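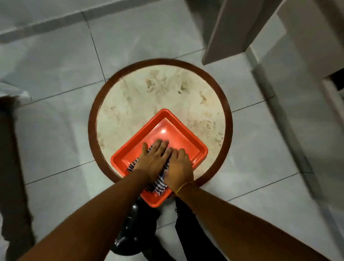 Issue 163

Household Tips: Looking After Books, Bibles and Audio Discs at Home
December
By the Tesoria household page

Most homes with a shelf of religious and study books have the same mixture on it: a family Bible that has outlived several covers, a row of paperbacks from church groups, some children's editions with felt tip in the margins, and a stack of audio discs in cracked cases. They all need slightly different care. None of it is difficult.

Paperbacks

Stand them upright and fairly close together. If they lean, the spine twists and the glue goes along the hinge. A shelf should be full enough to hold the books up, with room to get two fingers either side of the one you want. Pull from the middle of the spine and never from the top.

To take a price sticker off a glossy cover, warm it with a hairdryer on the low setting and peel slowly from one corner. Any glue left behind will usually roll off under a clean fingertip. Don't use white spirit on a matt cover. It leaves a mark that is worse than the sticker.

A loose page can go back with a very thin line of PVA along the inner edge. Put it on with a cocktail stick, slide the page in until it meets the fold, and lay a strip of greaseproof paper either side. Close the book and leave it under a weight overnight. Ordinary sticky tape goes brown and brittle, and it takes the print with it when it lifts.

Thin paper

Bible paper creases easily and doesn't uncrease well. Turn from the top outside corner. If a page has a hard fold, open it out with a bone folder or the back of a teaspoon, working through a sheet of plain paper, and then shut the book under two or three heavy ones for a week. An iron is too fierce.

For notes, use a soft pencil or a dry highlighter. Gel pens go through. Try any new pen on the blank leaf at the back before you start on the Psalms. The Hondano dry highlighters we have in the drawer don't show on the other side, but they do smudge if you rub them straight away.

Leather covers want very little. Wipe with a barely damp cloth, dry with another, and twice a year put on a small amount of leather cream. Test it inside the back cover first. Bonded leather won't take cream at all and should only be dusted.

Damp and smells

Keep shelves off outside walls if you can, or leave a gap behind the books — the width of a thumb is enough. In December the bookcase nearest the radiator dries out while the one in the hall goes musty, so it is worth swapping the older books about.

For a musty paperback, stand it open in a lidded storage box with a saucer of bicarbonate of soda beside it. Leave it for a fortnight and change the soda halfway. The powder mustn't touch the pages. Mould is a different matter: bag the book and keep it away from the rest until you have decided whether it is worth saving.

Audio discs

Hold by the edge and the centre hole. Wipe from the middle straight out to the rim with a soft lint-free cloth, never round and round. Lukewarm water with one drop of washing-up liquid will shift jam. Pat it dry.

Boxed sets often lose the little teeth that grip the disc. Replacement cases are cheap, and the old Cestix wallets will do, though the booklet has to be folded to go in. Write the disc number on the sleeve and leave the disc itself alone.

Lending

Write your name and a shelf number inside the front cover in pencil. Ours go up to 1041, with gaps, and the gaps are mostly things lent out. A postcard left in the empty space, with the borrower's name on it, has brought more books home than any amount of asking. We used to keep a Hiebert card index for this, but the postcards are easier to see.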